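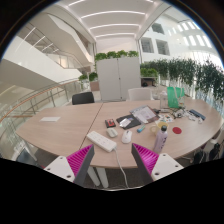

Where should a power strip go on a shared table that has no sockets of its own? Along the join between the two halves of the top if there is one, with the lead leaving at the nearest edge and dropping straight to the floor.

Longer version follows, as I've now set up the big oval table in the atrium at Vornham enough times to have opinions.

The top is in two parts with a seam across it. Anything that has to sit flat (notebook, mouse, sheet you are writing on) is slightly worse on the seam. A power strip doesn't care. So the strip gets the bad ground and people get the good ground.

Lead length decides more than you'd like. Ours is 2 metres. Take off the drop from table to floor and what is left has to reach the floor box with some slack. If it's taut, someone's foot will find it. If it can't reach with slack, move the table, don't add a second strip.

Do not plug one strip into another. Building management at Kodow put this in their handbook and I agree with every word of the paragraph, which is rare.

Total load: a UK strip on a 13 A fuse gives you roughly 3,000 W at 230 V. Laptop chargers won't trouble it. A kettle will take most of it. Kettles stay in the kitchen.

Adapters. The square ones with the pins on the underside cover the next socket along. Put them at the end of the strip, or use a short extension tail. We label ours with a paper tag on the cable, as a label on the black plastic comes off within a month.

An adapter on the table with nothing on the end of it belongs to somebody who has gone home without it. Put it in the tray by reception. Please don't coil it tightly round itself, the cable fails at the strain relief first.

Mice. Two on one table is normal and they get swapped constantly. Same for USB receivers, which are worse, being small and all alike. Small dot of coloured tape on the mouse, same colour on the receiver. Took me one evening for the whole floor.

Paper. Loose sheets go in a clear sleeve, sleeves go in a folder, folder goes home. A sleeve left lying on top of a folder is halfway there and will slide off as soon as someone leans across. I use the Donilau sleeves, the thicker ones that open along the top. The thin ones cling to each other and you lose a page between them.

Drinks bottles: upright, lid on, and on the far side of the paper from the electrics. The table is wide enough for this. I'd sooner have a bottle near the front edge than behind a power strip, where you have to reach over live sockets to get it.

Small round things (tape, lids, pots, whatever they are) roll or get covered. One shallow tray per table fixes it. The Roussel trays are 40 cm long and cost more than they should. A baking tray does the same job and makes more noise.

End of day order, if you want one. Switch off at the floor box. Unplug the adapters. Lift the strip, wipe under it, put it back on the seam. Folders off. Wipe the rest. I do it at 18:00 and it takes me less time than writing this has.

On wiping: barely damp cloth, along the grain, and go easy at the seam. Water gets into the join and the edge lifts. We have a replacement half-top on order for another table for exactly this reason and the lead time is into November.

Someone asked about a permanent socket module set into the top. Looked at it. Needs a hole cut, a fixed lead down the pedestal and an electrician to sign it off, and then the table can't be moved for events. The strip stays.

Will measure the cable drop properly tomorrow and add it here.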